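The Green Room

Four o'clock

The first thing they tell you at Odberg is that you will dream about the green room, and I did, within a week, and I loved it.

I had come up to Skorkdale in July to be near my sister. The job was on a card in the window of the chip shop: patient people wanted, steady hands, no experience. I had been a piano tuner for nineteen years. I went in the same afternoon with my coat still wet and they sat me down in a chair with two handles, put the headset on me, and there it was. Green walls. A meadow in a frame. My own chest, white and shiny and a good deal broader than the one I'd come in with, and two long white arms that went where I told them.

I laughed out loud. I couldn't help it! I was moving somebody else's fingers in a room that had never been built.

The work was simple to say. There was a learner — that was all we called it, the learner — and it knew nothing about picking things up. We did the picking up and it watched. One go was an example. You reached, you took hold, you moved the thing, you let go, you pressed the pedal with your left foot, and the room put itself back in a slightly different muddle for the next one. A good worker could keep over 200 in a shift. I kept 87 on my first and thought I was flying.

The muddle

What I hadn't expected was how fond I'd get of the muddle. All those odds and ends crowded together in the corner, on grey like an old doorstep, and every one of them wanting a different approach. A flat thing has to be come at from the side. A round thing will roll if you so much as breathe on the handles. With pianos it had been the same — you could have two strings next to each other, made in the same week, and one would take the pin like a lamb and the other would fight you until teatime.

We worked the left hand that month. The right one just stood there with its fingers open, like a guest at a wedding who has been asked to hold nothing in particular. I used to feel sorry for it. Sometimes between goes I'd turn it a little, to give it an outing, and watch its shadow change shape on the wall.

The set was called Valderrama. I never found out why. The one before it had been Porkska, and the older hands spoke of Porkska the way my father spoke of the winter the river froze. Everything had slid, in Porkska. You'd get your fingers round a cup and it would go off across the table as if it had remembered an appointment. Valderrama was kinder. Valderrama had weight in it.
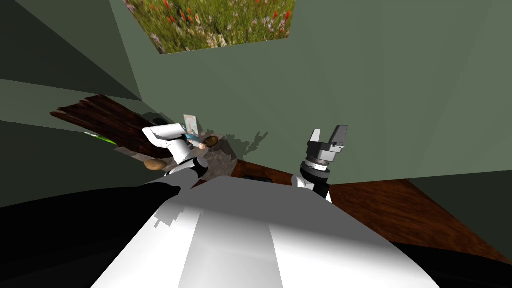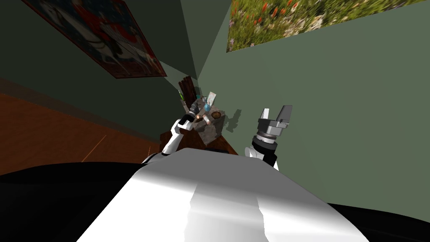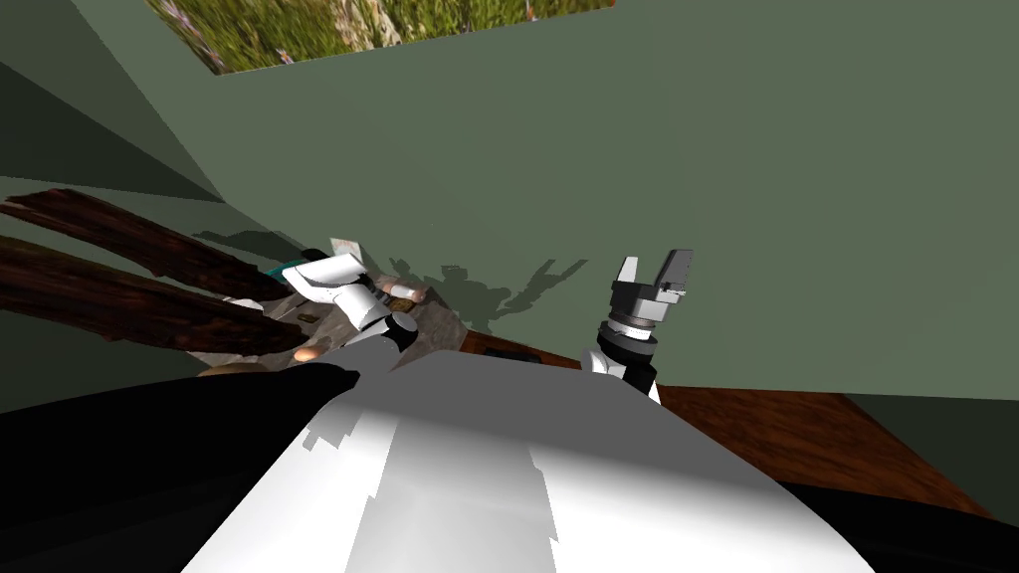 Example 422

I got slower before I got better. My supervisor had a screen with all our goes laid out along it as coloured threads, one on top of another, and mine had knots in. She ran a fingernail along one of them.

"What are you doing here?" she said. "You stop. Every time, just before you close."

I had to think. Then I knew, and I felt my ears go hot.

"I'm listening," I said.

There was no sound in the headset. There never had been. But you don't touch a string without listening first, and my hands had gone on doing it without asking me. Reach, stop, listen, close. I offered to train myself out of it. I said I'd come in early.

She was still looking at the threads. "Leave it a bit," she said. "I want to see what it does with them."

So I went back to the chair and did it my way, and I was so happy I hummed. I know the number of the one I liked best because I wrote it on the back of my hand in biro: 422. A small thing, wedged in behind a bigger one, an awful angle. I went over the top, stopped, listened to nothing at all, and closed. Up it came. I pressed the pedal so hard my shoe squeaked.

The learner's turn

They let us stay to watch if we wanted to. It was past 8 and the rain had gone off and most people had buses, but I stayed, and one of the cleaners leaned in the doorway with her mop.

The chair was empty. The handles stayed where I'd left them. On the big screen was the green room, and the left arm lifted.

It went out wide, much too wide, and corrected itself, and came in over the clutter. It wobbled. I had my hands out in front of me by then, steering thin air, and I didn't care who saw. The fingers went down on either side of the thing.

And stopped.

"Is it broken?" said the cleaner.

"Shh," I said. "Give it a second."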